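Home Arm Build, Session 4: Grasping on a Budget
September 13, 2026 - Nusness Workshop

Be wary of any success rate quoted without the failed runs. The Drerkanus kit guide claims 18 grasps in a row and says nothing about object, pose or lighting.

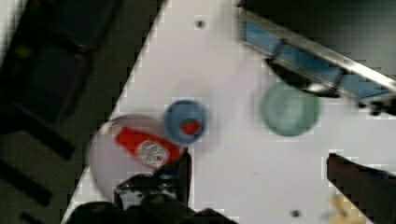
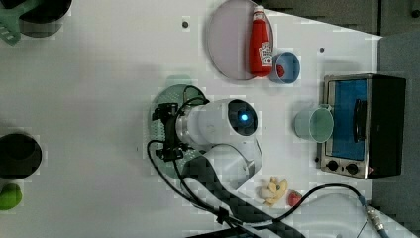
Grip width is where most shared-workshop builds go wrong. People tune on one block and call it done. A ketchup bottle and a strawberry on the same table need different closing limits, and a single preset will serve one of them badly - usually the fruit. Log 200 attempts before you believe a number. Ours stands at 73, so treat it as gossip.

For next time: read the Grīnberga notes on finger pads, with suspicion.

Comments (2)

padfoot17: Killer handout, but 200 runs by December? On one arm?

benchrat: My kit never managed 18 in a row either.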